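Mood tracking apps vs. paper – did either one help you?
Forum: Mind and Mood > Self-help tools

tallgrass_68
Posted Mar 28, 2023
My therapist wants me to write down what I feel three times a day and rate it from 1 to 10. I did this on paper for 19 days and then quit. The numbers were all 5 or 6 and I couldn't see the point. A coworker uses an app called Derosow that sends reminders and draws a graph. Has anyone stuck with something like that for more than a month?

okra_season
I've used Derosow since December. The reminders are good. The graph is not much use unless you also write a few words with each entry, which I skipped at first. Once I did that I could see that my bad afternoons were nearly all days when I had skipped lunch.

pinwheel14
I'll disagree. I used Rorkar, which is the same idea, and it made me worse. I was checking on myself all day long. If I felt fine I started looking for a reason not to. My doctor told me to stop and I slept better that week.

okra_season
How many times a day was it asking you? Mine asks twice and I can turn it off.

pinwheel14
Six by default. I know you can change it, but I didn't think of that when I was anxious. I still say rating yourself all day is a bad habit for people who worry.

Grabowska
I'm somewhere between you two. I gave up on numbers and only write at night – one line about the strongest feeling of the day and what I was doing when it came. Small jobs turned out to be the most useful ones to write down. Sorting clothes, for example, was almost always on my calm days.
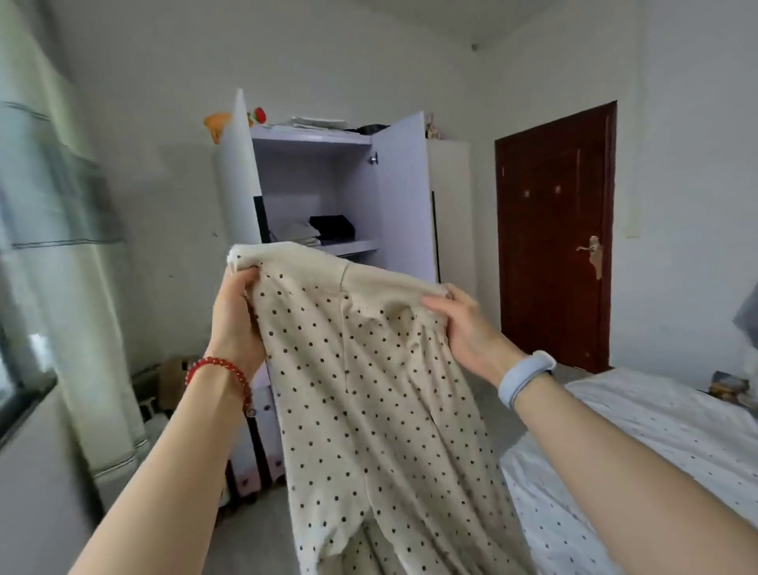
So now when I'm wound up after work I pick a job like that for 14 minutes before I try to talk to anybody. It doesn't fix anything big. It takes the edge off enough that I can think. I use a plain notebook, no app.

tallgrass_68
Did you time it at 14 for a reason?

Grabowska
No, that's how long the kitchen timer was set for the first time and I left it.

risach_reader
To the original question, a row of 5s and 6s may mean the scale is wrong for you. Mine did the same until I used words. I keep a list of them taped inside the notebook cover – tense, flat, restless, content and so on – and circle one. Flat and content were both a 5 for me and they are very different days.

pinwheel14
That I could live with. It's the scoring I object to.

tallgrass_68
Thanks. I'll ask my therapist about words in place of numbers, and once at night. If she says no I'll try the app with the reminders turned down to two.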